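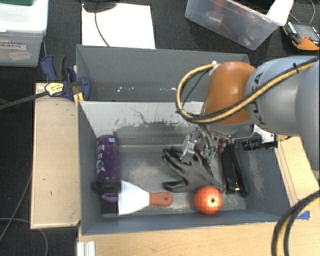 I've been learning Portuguese at my kitchen counter for a while now, and the thing that finally got my vocabulary moving was a shoebox, a pair of scissors and a stack of card stock. So here's how I make my word cards at home (the short version was on the old page, but people kept asking about the box!).

## Cutting the cards

Skip store-bought index cards, they're too big and you'll fill them with junk. I cut each one in half and round the corners with nail scissors. Do the cutting in one go while something's in the oven. I print mine from a plain document with a table in it, 20 words to a sheet, and run the paper cutter down the lines after the ink has had a few minutes to dry.

If your printer jams on heavy paper, feed the sheets one at a time from the back slot. Mine hates anything thick and makes a noise like a coffee grinder.

## What goes on them

- The new word on the front, in a short phrase. "Close the drawer" sticks with me far better than "drawer."
- The English on the back, in pencil, small.
- A colored dot in the corner for gender. Pick your two colors and never change them. I changed mine once and had to redo 68 cards, which ate a whole evening.

For kitchen words I tape the card right onto the thing. Painter's tape comes off cabinets cleanly, but don't leave it near the stove, the glue bakes on and you'll be scrubbing with cooking oil and a rag.

## Keeping them clean

Cards that live in a kitchen get greasy. I wipe a bit of clear candle wax over the front and buff it with an old sock – works great on pencil too, as long as you go gently. Clear packing tape is tougher but it curls.

## The box

Mine has dividers cut from cereal boxes: today, this week, this month, done. Get a card right and it moves back one. Get it wrong and it goes to the front, no arguing with yourself about "almost" (I argue constantly). I've got 1079 cards in there at the moment, and the lid only shuts with a rubber band around it.

I did try the Flutero app for the same job and it's fine on the bus, but I remember more when I've written the word by hand. In March I'm starting a second box for verbs, and I'll put up the table I print from once I've fixed the margins.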